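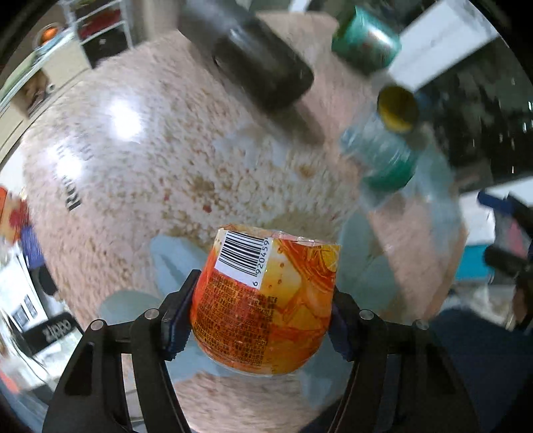
Ursu Round-Edged Table

Product code: 671
Range: Ursu, for cafés, canteens and break rooms
Sold by: Prundo

The Ursu is a table for places where people sit down with a drink and a snack and then get up again. The top has a rounded edge all the way along, so there are no sharp corners to catch a hip or a coat pocket on. It suits narrow rooms where people have to squeeze past each other.

The pattern

The ground colour is a pale pinkish-beige. Over the middle of it runs a dense speckle in white, tan and brown, with a few red flecks here and there. Larger shapes in light blue and grey-green are set into the pink. One of them looks like a leaf.

The print is not the same from one top to the next. If you are ordering several tables for one room, expect the blue and green shapes to fall in different places on each. We can't match a new top to one you already have.

The orange in a bottled drink label stands out well against it, and so do most plain cups and plates. Strongly patterned crockery is harder to see on the speckled part, so customers with poor sight may prefer our plain tops.

Sizes and fitting

The top is 18 mm thick. The standard height is for ordinary dining chairs. A taller version for stools will be added in September. Legs are packed separately and go on with the key supplied. Turn the top face down on a blanket before you start, and tighten all the bolts a second time once the table is standing.

Allow around 42 minutes for the first table. The others go faster.

Cleaning

Wipe with a damp cloth and a little washing-up liquid. Dry the top afterwards. Do not use scouring pads, bleach or wax polish. Fruit drinks and coffee should be wiped up the same day. Crumbs don't show much on the speckle, so run a hand over it when you clean.

Put a mat under hot pans and teapots.

Delivery

Tables are sent from our Brondville warehouse. Delivery is to the ground floor. If you need them carried upstairs, tell us when you order, and give the width of the narrowest door. Please check the top for chips before signing. Damage noticed later should be reported within two working days, with the product code.

Spare parts

Feet, bolts and single legs can be ordered under part number 3825. Legs from the older Meltport table do not fit the Ursu.

Page last updated 3 August 2024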